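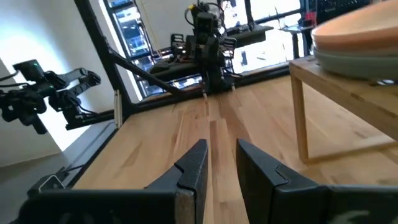 ## Re: 상판 관리와 접시 선반 위치

> 식탁 상판에 오일을 다시 먹일 때가 됐는지 판단 기준이 필요합니다. 그리고 접시 선반을 상판에 계속 올려 둬도 되는지요? 바닥 가로대가 나무에 바로 닿아서 그 밑만 색이 달라질까 걱정됩니다.

두 가지를 나누어 답합니다.

**1. 상판**

좁은 판재를 길이 방향으로 이어 붙인 상판이고, 판마다 색 차이가 있습니다. 꿀색, 황갈색, 분홍빛 도는 갈색이 섞여 있고 가운데에 밝은 판이 하나 지나갑니다. 이 정도 차이는 원목 집성 상판에서 흔하므로 색만 보고 오일 시기를 정하지 마십시오. 이음매 근처에 물을 한 방울 떨어뜨려 2분 뒤에도 맺혀 있으면 그대로 쓰고, 스며들면 다시 바릅니다.

제가 쓰는 것은 Flirner 하드 오일입니다. 결 방향으로 얇게 2회 바르고, 마지막 도포 후 72시간 동안 물건을 올리지 않습니다. 왼쪽 가장자리의 어두운 테두리는 마감재를 확인하기 전까지 마스킹 테이프로 덮어 두십시오.

**2. 선반**

위판을 가는 다리가 받치고 아래에 가로대가 있는 구조라 밑으로 공기는 통합니다. 문제는 다리 끝과 가로대가 닿는 자리입니다.

- 접시는 물기를 닦은 뒤 포갭니다. 연어색 접시와 회녹색 접시를 지금처럼 겹쳐 두는 것은 무방합니다.
- 접촉면에 얇은 펠트를 붙입니다. Skalora 규격표 기준으로 품번 594입니다.
- 금요일 청소 때 선반을 들어 그 밑을 마른 천으로 닦습니다.

이미 자국이 생겼다면 사포질 전에 목록에 먼저 올려 주십시오. 사포 번호는 마감 종류에 따라 달라집니다.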